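The Dish Rack Lady of Clulport Would Like a Word About Your Counter

January 20, 2020

She answers the door with a dish towel over her shoulder and starts talking before I've got my coat off. She wants to know what kind of rack I have at home. I tell her it's a wire one, a little rusty at the feet, and she winces as if I'd said something about my teeth.

"Okay. We can fix that," she says. "You're going to leave here with ideas."

She teaches a small evening class in Clulport called Ferudia, which covers running a kitchen when you don't have much of one. It began in August in her own apartment, with 5 people squeezed in along the wall. By now 600 have come through, most of them renters, and the session everyone asks about is the one on drying dishes.

"I know how it sounds!" she says, laughing. "People come for the knife night or the soup night, and then they write to me three weeks later about their plates. It's the thing you do every single day of your life. Why wouldn't you want it to be nice?"

Her own kitchen is narrow, with one window and a counter that has to do everything. She cooks on it, folds laundry on it and grades papers on it (she also teaches middle school math). For years she stacked wet plates flat on a towel and put up with the puddle that formed between them. Then a neighbor moved out and left a plate rack behind, and she says she stood there the first night just admiring it.

"They were standing up. They were all standing up, with air on both sides. I called my sister. She did not care at all, but I called her."

What she likes best is a long, low rack, a single rail with dividers. Big two-story racks with a cup shelf and a spoon basket turn into storage, she says, and before long you're eating out of the rack and the cabinet is full of things you never use.

"With a low one you have to put your dishes away. It holds dinner, and then it's full, and you deal with it. I love that."

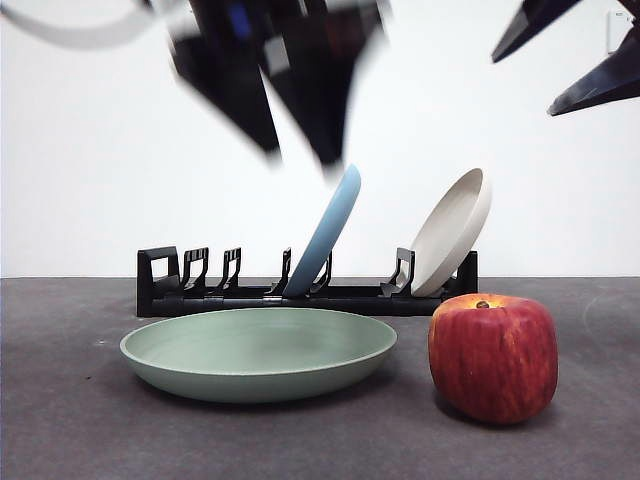 She is also a big believer in leaving gaps. Her students tend to fill every slot in order from one end, and she'd like them to slow down and spread out a bit, especially with anything that has a deep rim.

"A curved plate needs more room than you think. Give it the space and let it lean. If two plates are touching, there's a wet spot where they touch, and you'll find it tomorrow when you pull them out of the cabinet. Everybody has found that spot."

Leaning comes up a lot. She prefers dividers with a slant to them, so a plate settles back and stays there, and she has strong feelings about straight pegs, which she calls "nervous." Color gets a vote too. Her favorite combination is plain dark plastic with pale dishes, and she has been picking up odd plates in blues and creams from the Subramaniam thrift store down the hill for as long as she's lived here.

"Nothing matches and it all goes together. I don't buy sets. If one breaks, I get to go shopping."

I ask about cleaning the rack itself, and she sits up straight. Once a week, she says, in the sink, with hot water and an old toothbrush for the slots. She does hers while the coffee is brewing. The counter gets wiped underneath at the same time, all the way back to the wall.

The class has a newsletter now, put out through Fevora, the community site that handles her sign-ups. It goes to 1238 readers, and her last one was entirely about where to put a rack if you have only one stretch of counter. She got more replies to it than to anything she's ever written, including a long one from a man who had drawn his kitchen to scale.

"He'd measured everything. He had the rack on the wrong side of the sink, though - he's right-handed, he was crossing over himself every time. I wrote back that same night. I was so excited for him."

The next round of Ferudia is already full, but she keeps a waiting list and says people do drop out. Sign-up is through the Fevora page, and you should bring one plate from home, any size.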